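Notebook, cell 2, Nestomitz
Oct 29, 2021
Written by: Fulgencio Aguirre

Subject: working rules for garment picking from a heap

Soledad asked me to write down the rules we already follow, so that Sarow gets the same text as us. I keep the words simple. The heap for today is three garments on the floor, mixed colours and mixed fabrics.

Rule 1. Look before closing. The wrist view must show at least one fold with a clear edge. If the nearest cloth fills the view, go back and look again. 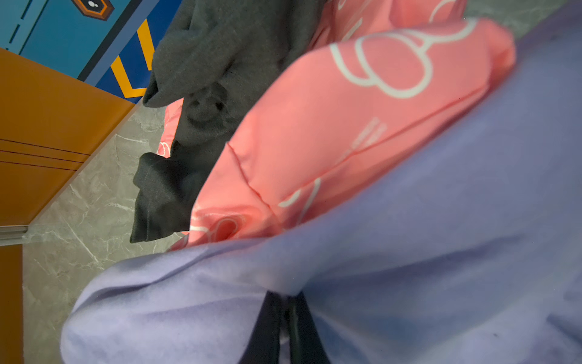
Rule 2. Approach with open fingers
Speed limit on the approach is 200 mm/s, and 34 mm/s for the last part. Both fingertips should be visible in the wrist view. Maricruz wants the lower limit also for fleece – I agree.
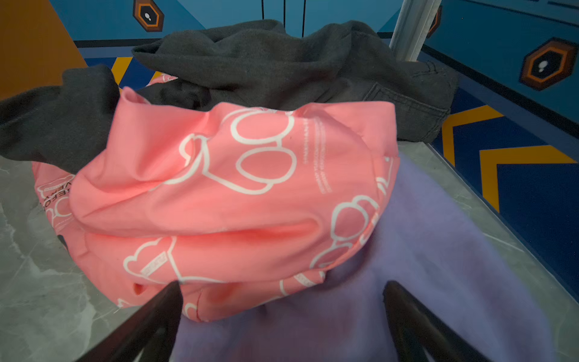
Fingers at the pink print and the lavender fleece.

Rule 3. Do not push the heap to the wall. The metal strip at the base is hard and the fingertips are not cheap. Force stop stays at 38 N, and no one changes it without a line in this book. 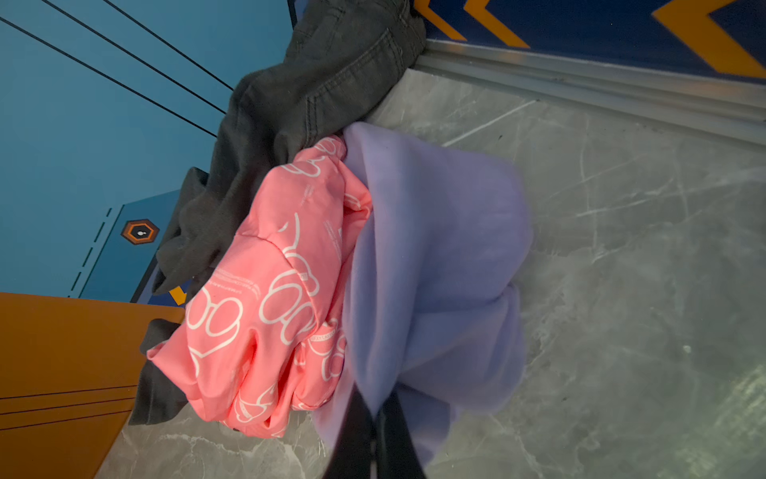
Heap by the baseboard, grey trousers at the back.

Rule 4. In a corner, take the front garment first. Write down which one was chosen, also when the grasp is bad. 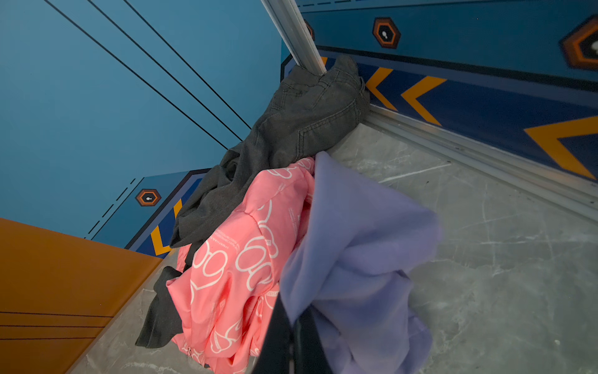
Corner case, grasp on the lavender garment.

Open: Heriberto must check whether log 1,031 has the old force value. Rule 3 needs a better text for soft covers, I will ask Sarahí.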